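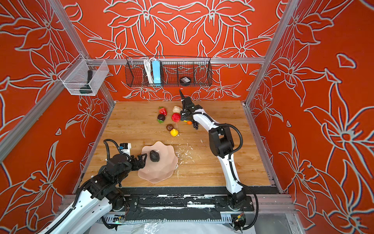

Ticket opened 2026-08-10
Product: Starnix mesh router, plus one Terix plug-in extender
Status: Solved (leaving my notes up!)

Video calls drop in the back half of the house, usually a few minutes in, and the speed test falls off a cliff whenever it happens. The front rooms are fine. I've had this Starnix set since spring and I love it, so I'd really like to get to the bottom of this one. The modem is in the front hall and the extender is supposed to cover the kitchen, the craft room and the porch. My first suspicion was power, and after that the metal everything lives in. I'm a big fan of hanging storage, and a light-blue power strip standing in a black wire mesh basket with its white cable coiled beside it is pretty much my idea of tidy. Wire mesh and Wi-Fi are not great friends, though, so that went on the list.

What I tried before writing in:
Restarted the router, then the extender, then both together
Swapped the Ethernet cable between modem and router
Turned off the guest network
Forgot and rejoined the network on the laptop and both phones

No change from any of it.

Update 1

Thanks for the quick reply! You asked for the firmware version and a speed test from each room. Firmware says it is up to date. Front hall gives me 700 down, which is what I pay for, and I still get a kick out of seeing that number. Craft room gives me 6. Yes, 6. The porch won't finish the test at all.

The extender light is solid green the whole time, so it thinks it's happy.

Update 2

Moved the extender out of the basket and plugged it straight into the wall at chest height. Better for one evening and then the drops came back, so I'm calling the basket a minor player at most. I also tried the outlet by the pantry, which your Flilutham placement guide recommends (great guide by the way, the floor plan page is so useful). Same story there. Good speed for a while, then a drop, then it crawls.

I started writing down the times of the drops. They bunch up in the late afternoon and again after dinner.

Update 3

Okay, I think we're onto something! I opened the channel page like you suggested and the router was set to pick its own channel. Every time it switched, the extender stayed behind on the old one for a bit, and when it came back it had linked on the slow band. You can see it in the log I attached, the switch and the drop line up within 2 minutes of each other every single time.

Set the channel by hand to 6 on the slow band, picked a fixed one on the fast band too, and told the extender to prefer the fast one. That last setting is hidden under Advanced, then Backhaul, then a little arrow I had never clicked.

Update 4

Full week with no drops. Craft room calls are rock solid, and the porch finishes a speed test now, which made my day. I put the extender back in the basket to see what would happen and lost a little speed but kept the connection. It's going to stay on the wall.

For anyone on Gilchrist internet with the same combo: check whether the modem has its own Wi-Fi turned on as well. Mine did, and it was sitting on the same channel. I switched it off in the modem settings and the late afternoon slowdown went away too.

Happy for this to be closed. Please pass along that the backhaul arrow could stand to be a lot bigger!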